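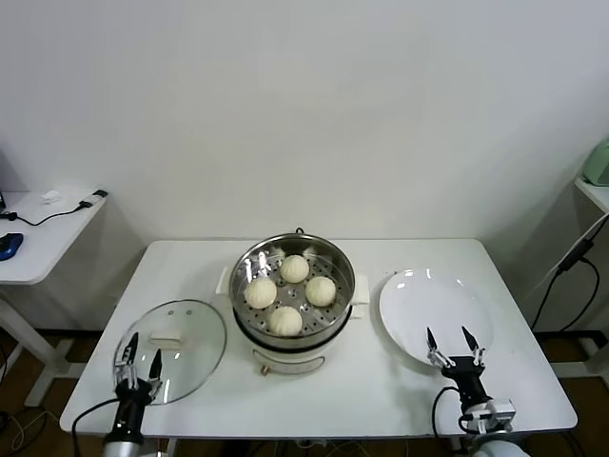

Steaming Buns on a Tabletop: What I Learned in One Term
Ezequiel Meléndez
Food and Everyday Technology, final project report
9 Jun 2026

Why I picked this

My grandmother steams everything, and she does it on a stove in a bamboo stack that is older than my mother. I live in a dorm with no stove. So my question for the term was pretty simple: can you make a decent pleated bun with just an electric steamer pot and a table near an outlet? I figured I'd have it done in a couple of weekends. It took the whole term, and I ate a lot of bad buns (so did my roommate, sorry).

The pot

I used the cream-white pot with the steel basket on top. The controls are on the front of the base, so you don't have to lean over the steam to reach them, which I came to appreciate a lot. The basket has rows of little round holes in the bottom and a metal handle at the back. The lid is glass with vent holes in it. I loved the glass at first because I thought I'd be able to watch the buns rise, but it fogs up right away and then you're just guessing like everybody else.

One thing I'd tell anyone trying this — figure out where the lid is going before you lift it. I started laying it flat to the left of the pot and keeping a big white plate on the right, so I could go from lid to bun to plate without crossing my arms over the steam. My classmates thought I was being fussy. Then they tried it in the other order and dripped on everything.

The dough

Flour, warm water, yeast, a little sugar, a spoonful of oil. I got the flour from Huerta, the small grocery by campus, and my first bag of yeast from the back of our cupboard, where it had been since who knows when. Those buns came out like erasers. New yeast fixed it, and I lost two weeks of project time finding that out.

The pleats were the hard part for me. You pinch and turn, pinch and turn, and then gather the top into a small knot. My early ones opened up during steaming and looked like little volcanoes. Rolling the edge of the circle thinner than the middle helped more than anything else I tried.

How many fit

I went with four to a batch, one at the back, one at the front and one on each side, so there's space between them. I tried squeezing in more and they swelled into each other, and when I pulled them apart the skins tore. Four feels stingy when people are hungry! But the shape stays nice and the tops stay where you pinched them.

Money

The class gave each of us a budget of 85 dollars for the term. Flour and fillings used up most of mine, and the rest went to parchment I cut into squares.

What I'd still like to do

I never got a filling I was proud of. The cabbage one was watery and the bean one was too sweet. In July I'm going to visit my grandmother, and I plan to make a batch in her bamboo stack and a batch in an electric pot from the same dough, and let her pick. I already know which one she'll say, but I want her to try both before she says it.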